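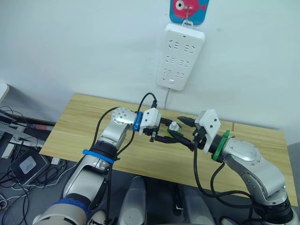 Slide 1. Living well in a small rented apartment

Speaker: Stellan Nyberg
Gesemetti Tenants' Evening, talk of 40 minutes with questions at the end

Say good evening and thank the people who put out the chairs. Ask if the last row can hear me. Speak slowly, I become fast when I am nervous.

I am not an architect. I have rented small apartments for most of my adult life, first in Tulov and now in Gesemetti, and I have lost a deposit two times. Tonight is mostly about the things I do differently after the second time.

Slide 2. Read the contract before you buy a shelf

Ask for hands: who has read the part about walls in their contract? Wait. Do not make a comment about the result.

In my Tulov contract there was one sentence which said that the tenant may not make "permanent changes to surfaces." I understood this as paint. The landlord understood it as every screw. I had put up a heavy bookshelf with 12 screws, and when I moved out he paid a man to fill the holes and I paid for the man.

Write to the landlord and ask, and keep the answer. A short email is enough. Mine is on the handout, you may copy it and change the name.

Slide 3. Know your wall

Knock on the wall in several places and listen. A hollow sound means plasterboard, usually, and it will not carry much without the correct plug. Old buildings in the Clulto district have soft plaster over brick, and there the drill walks away from you.

If somebody asks about drilling near electric sockets: my answer is do not. Above and below a socket there can be a cable in the wall. Call the building manager.

Slide 4. Adhesive hooks

This is the part people wrote to me about before the meeting, so take time here.

Clean the wall first. I use a cloth with a little rubbing alcohol, then I let the wall dry completely. Press the plate flat and hold it. After this, leave it alone until the next day before hanging anything. I know this is boring. Most of the hooks that fell in my kitchen fell on the first evening, with a wet towel on them.

Look at the weight limit on the package and then stay well under it. Wallpaper is a bad surface, and so is fresh paint. When you remove the plate, warm it with a hair dryer and pull slowly along the wall. If you pull straight out you will take the paint with you, and then we are back at slide 2.

They are sold with all kinds of pictures on them now, you do not need to choose gray.

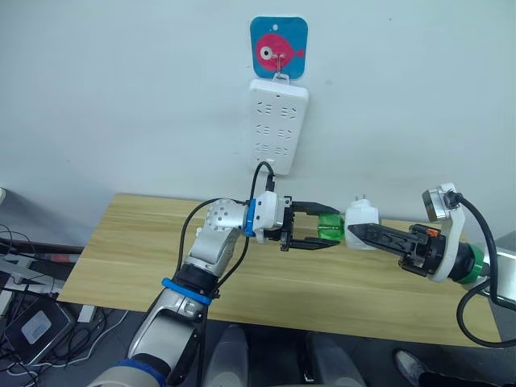
Adhesive hook plate holding a power strip off the table.

Slide 5. The table which must do everything

In a small apartment you have one table. In mine we eat, my daughter does homework, and on weekends I repair shoes, badly. What helped us was a rule that each activity has a box, and the box goes back under the bed when the activity is finished. We tried it with drawers before but the drawers became a place for batteries and old keys.

Tell the story about the soup and the school atlas. Keep it short!

Choose the table by the room and measure with newspaper on the floor. Put down sheets in the size of the table, leave them for a few days and walk around them. We did this before we bought ours from Ko, the secondhand shop behind the station, and we chose a smaller one than we wanted. I have not regretted it.

Slide 6. Noise and neighbors

Felt pads under chairs. A rug if you can. Introduce yourself to the person who lives below you before there is a problem and not after. I was shy about this because of my accent, and I waited 4 months. She was very kind and also she had a list.

Slide 7. Moving out

Take photos on the first day, every room, also inside the closets. Send them to yourself by email so the date is saved. When you leave, do the same again from the same places.

Ask for a walk through together with the landlord before you give back the keys. He can refuse, but many will say yes, and small things can be fixed the same afternoon with filler and a sponge.

Slide 8. Questions

Handouts are by the door. If nobody asks anything, start with the question about mold that came by email: open two windows on opposite sides for a few minutes, morning and evening, and do not dry laundry in the bedroom. If the mold returns, inform the landlord in writing.

Give back the microphone. Remember the adapter, it is mine.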